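Scalp Scrubs, Dry Shampoo and Hard Water: Your Questions Answered

Hi, Britta Tiedemann again. My inbox fills up with the same hair washing questions every spring, so I've put my answers on one page where I can keep adding to them. Last updated March 30, 2019. 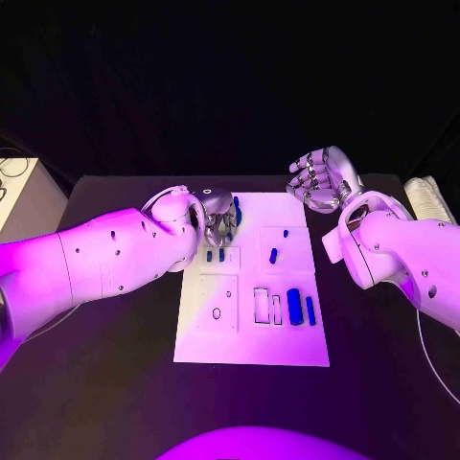

I'm not a dermatologist or a stylist. I'm a person with fine, wavy, easily annoyed hair who has been writing about washing it for 11 years. If your scalp hurts, bleeds or is shedding in patches, please close this page and call a doctor.

How often should I wash my hair?

I get this one more than any other and I can't give you a number! I wash every other day in winter and nearly every day in summer, when I'm sweating and wearing sunscreen that creeps up into my hairline. My sister goes a full week and looks fantastic. Her hair is coarse and curly and the oil takes forever to travel down it, while mine is flat by dinnertime.

Start with whatever you do now. If your scalp itches or smells by the end, wash a day sooner. If your ends feel like straw, try going a day longer, or keep the same schedule and put the shampoo on your scalp only.

Can I train my hair to get less greasy?

I tried this for two months and mostly I trained myself to wear hats. Your scalp makes oil whether you shampoo or not, and I never noticed mine slowing down. Some readers swear it worked for them, and I believe they're happier with their hair now, but I think a lot of that is getting used to how it looks on day three (and learning a good braid).

Do I need a scalp scrub?

Need, no. I like one every couple of weeks if I've been using a lot of dry shampoo. The grainy kind is fun but it is a nightmare to rinse out of thick hair, and I found sugar in my ear once. Go gently, use your fingertips, and skip it completely if you have any scratches or you colored your hair in the last few days.

The one in my shower at the moment is the Fidby salt scrub. It's fine. It smells like limes and the lid is terrible with wet hands, so I leave it half unscrewed before I get in.

What about those silicone scalp brushes?

Love mine. It's a cheap one from Storo and I've had it so long the bristles lean to one side. Small circles, light pressure, and don't drag it through long hair unless you enjoy knots. Rinse it and let it dry somewhere with air – mine hangs on the faucet.

Is dry shampoo bad for my scalp?

A bit here and there has never bothered mine. Piling it on four days in a row does. It doesn't clean anything, it soaks up oil and then sits there with the oil, and at some point that has to come out with water and real shampoo.

My way of using it: spray or shake it in at night, before bed, and let the pillow do the rubbing. In the morning I brush it through and there's much less of that chalky look at the part. If you have dark hair, get a tinted one or tap the powder on with a big makeup brush. Hold a spray well away from your head, too. Most of the white patches people write to me about come from spraying too close.

I just moved and my hair feels coated. Is it the water?

Could be. When I moved to Drorklow my hair turned dull in a matter of weeks and I blamed three perfectly innocent conditioners before I looked at the crust on my kettle. Hard water leaves minerals behind, and shampoo doesn't lather as well in it, so you use more, and then you have more to rinse out.

Try a chelating shampoo (the label will usually say chelating or hard water, and "clarifying" alone doesn't always mean the same thing). I use one a couple of times a month and follow it with the richest conditioner I own, as it can leave hair feeling squeaky.

Will a shower filter fix hard water?

Mine didn't. Many of the screw-on ones are made mainly for chlorine, and taking out chlorine is a different job from taking out the minerals that leave the crust. Read what the maker claims before you pay for it. My hair did feel a little softer for the first week, but I'd also just had it cut, so who knows.

Vinegar rinse, yes or no?

Yes for me, now and then, and very diluted. I put one tablespoon of apple cider vinegar in two cups of cool water, pour it through after shampooing, wait a minute and rinse. Keep it out of your eyes! The smell goes away when your hair dries, although it may pay a short visit the next time you get caught in the rain. If your scalp is sore or broken, don't.

Can I still shampoo twice?

Of course you can. I do it on scrub days and after the pool. The first round hardly foams and the second one foams like a commercial. If your hair is short or you wash every day, once is plenty.

How much shampoo should I be using?

Less than the people in the ads. I use a blob the size of a quarter for hair just past my shoulders, rubbed between wet palms first so it doesn't all land on the crown. Add water if it won't spread, before you add more shampoo.

A reader asked how long a 300 ml bottle should last. Mine goes about two months, but I'm generous when I'm sleepy.

My roots are oily and my ends are dry. Which shampoo do I buy?

Shop for your scalp and condition for your ends. I know the bottles that promise both are tempting. I'd still get a light shampoo, keep it up top, and start conditioner at ear level. The rinse water carries enough suds down to clean the lengths.

Do you get paid to mention products?

No. I bought the Fidby scrub and the Storo brush myself. Popescu sent me a sample box of their shampoo bars last year, and I wrote in that review that it was free. I didn't love them, which you can also read there.

Can I send you a question?

Please do, there's a form on the contact page. The newsletter goes out to 1,502 of you now (hello!) and it's only me answering, so it can take a while. Tell me your hair type, how often you wash, and whether your water is hard or soft if you know it. I can't diagnose rashes from a photo, so please don't send me those.

Recent posts
Popescu Shampoo Bars: My Review After a Month
Air Drying Wavy Hair in Winter
How I Wash My Hairbrushes
Pool Hair and What I Do About It
Silk or Satin Pillowcase?
Growing Out Bangs, Part 2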